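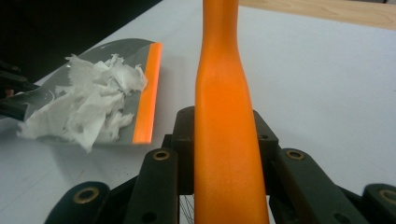

Open day at the Toft workshop: visitor feedback and questions

Forum: Members' Area > Visits and Demonstrations
Replies: 6

ginette_arnaud (Moderator)
June 6, 2025
Members who attended the open day at Toft are invited to record their observations in this thread. The tabletop clearing demonstration drew the most questions on the day, and the organisers have asked that these be gathered in one place. Please keep to what was shown. Matters of membership and fees should be raised elsewhere.

ncabanatuan
I attended the second session. The hand-held gripper was passed round after the talk and I was able to try it on the orange handle. The grip was firmer than I had expected from plastic linkages. I would like to know whether the brass-coloured eyelets at the joints are intended to reduce wear, or whether they are there for ease of assembly.

F. Strickland
The presenter dealt with that in the first session. He said that the eyelets were fitted to protect the plastic at the pivots, and that a set without them had become slack after 2,117 closures. I have no means of checking the figure, but it was given plainly and he offered to show the log.

I must register one reservation. Torn tissue is a forgiving material. It is light, it holds together in a heap and it is easily seen. A demonstration with rice or sawdust would have told us a good deal more about the usefulness of the method in a kitchen or a workshop.

hlemaire
I do not agree with Mr Strickland on this point. The stated purpose of the session was to show how a person's movements are recorded with the tool and later used to teach an arm. The choice of litter is secondary to that. Tissue also has difficulties of its own, as a small draught will move it.

F. Strickland
The programme sheet read "clearing household waste from a table". Visitors were entitled to judge it on those terms. I accept that the recording work was well explained - better, in my view, than at the Oltton visit in May.

gcorrea (Toft)
On behalf of the workshop, I thank members for their comments. We received 122 visitors. The eyelets are as Mr Strickland reports. Dry rice will be tried at the next demonstration, and we shall publish the results whether or not they are favourable. Members who wish to bring their own dustpan are asked to write to us beforehand, as very thin handles do not sit well between the fingers.

ncabanatuan
Thank you for the reply. Could the log of closures be placed in the members' library? I should also be glad to know whether the second session can be made longer, as several of us were still waiting for a turn when the room was needed.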